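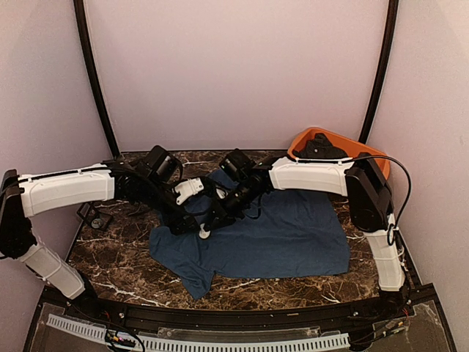 Bemar Introduces Gramero, a Marble-Patterned Tabletop for Folding and Sorting Clothes

PROSTITZ, July – Bemar, a maker of furniture for laundry rooms and small shops, today announced Gramero, a flat tabletop meant for people who fold a lot of clothes. It goes on sale this month through Bemar's own showroom in Prostitz and at 41 Girard home stores.

Gramero has a dark brown marble pattern with irregular veins in white and tan. It is sold as a top only and can be set on a Bemar base or on a sturdy base the customer already owns. The top is 40 inches deep, enough to open out an adult shirt with the sleeves pulled away from the body.

The company began work on the top after hearing from customers who were folding on beds, sofas and kitchen counters. Many said they had a table in the laundry room but did not use it for folding. It was too shallow, or it was already covered with detergent and other supplies.

"People kept telling us that they ran out of table before they ran out of shirt," said Deolinda Cunha, head of product at Bemar. "One sleeve hangs over the front, and the weight of it pulls the rest out of line. Then you start again. We wanted a top where you can put the whole thing down and work on it."

The color took longer to settle than the size. Bemar first planned to offer Gramero in plain white, to match its existing shelves. In trials at the showroom, staff found that white shirts and pillowcases were hard to see against it, and that dark clothes left lint that showed from across the room. The brown pattern was chosen from 4 finishes and is the only one going into production this year.

"A blue shirt stands out on it, and so does a white one," Cunha said. "A dark brown sweater is harder, I will admit that. We tried it with the clothes we had in the building and went with the one most people picked."

The veins do not repeat in straight rows and are not meant to be used as a measuring guide. Customers who want a guide for shirt widths can ask for a card template, which is packed with each top at no added cost.

Tips for Folding on a Deep Table

Bemar has put together a short folding guide to go with the launch. It was written by Ilídio Marinho, who trains staff at the Prostitz showroom and worked for many years in a hotel linen room.

Marinho suggests starting with the garment spread flat, with the hem straight and both sleeves out to the sides. Wrinkles should be smoothed from the middle toward the edges with the flat of the hand. Pulling at the corners tends to stretch knit fabric and leaves the hem crooked.

Fold one side in to the middle of the back, then lay the sleeve down along the fold. Do the same on the other side. Bring the hem up to meet the collar, or fold it in thirds for a narrow drawer. Soft fabrics such as jersey should be folded looser than woven cotton.

"Most of the trouble comes from the first step," Marinho said. "If the shirt is bunched up underneath, you will not fix it later by folding harder. Open it up again. Check the sleeves, they like to twist."

He also recommends leaving a clear strip along the front of the table and keeping a bin near a back corner for odd socks, items that need mending and anything that still has a stain. A brightly colored bin is easier for everyone in a household to remember. Clothes in the bin should be dealt with at the end of the session so that they do not go back into the wash with the next load by mistake.

For shops, the guide has a separate page on sorting by size before folding. Finished stacks should be kept low enough that they can be carried in two hands without leaning.

Care and Setup

Gramero should be wiped with a soft cloth and mild soap, then dried before clothes are placed on it. Bemar does not recommend ironing directly on the top. A padded ironing mat can be used, and the mat should be lifted off once the iron has been put away. Scouring powder and bleach should be kept off the surface.

The top should sit level on its base. Two people are needed to lift it into place. In a narrow laundry room, the company suggests setting the rear edge against a plain wall and leaving at least one side open, so that baskets can be brought up to the table without reaching across it. A pale wall behind the top will help brighten the work area in a room without a window.

Height is a matter of choice. Bemar's standard base has adjustable feet, and the showroom keeps one set low and one set high for customers who would like to try both. Marinho advises people to bring a few pieces of their own laundry along and fold them in the store before deciding.

Availability

The first production run is 1,000 tops. Orders placed at the Prostitz showroom can be picked up from the loading door at the rear of the building, and local delivery can be arranged at the counter. Girard stores will carry Gramero in their laundry and storage section. Stores without floor space for a display will have a finish sample at the service desk and can place orders for home delivery.

Customers who already own a Bemar base do not need new brackets. The fixing holes on the underside match those on earlier Bemar tops, and screws are included. Owners of bases from other makers should check the width of the frame against the drawing in the setup sheet before ordering. Staff at the showroom can help with this if given the measurements.

Printed copies of the folding guide are free at the showroom while they last, including to visitors who are not buying a top.

About Bemar

Bemar designs and sells tables, shelving and storage for home laundry rooms, tailors and small clothing shops. The company is based in Prostitz, where it has its workshop and showroom.

Press Contact

Deolinda Cunha
Head of Product, Bemar
Prostitz

Finish samples and copies of the folding guide are available to press on request.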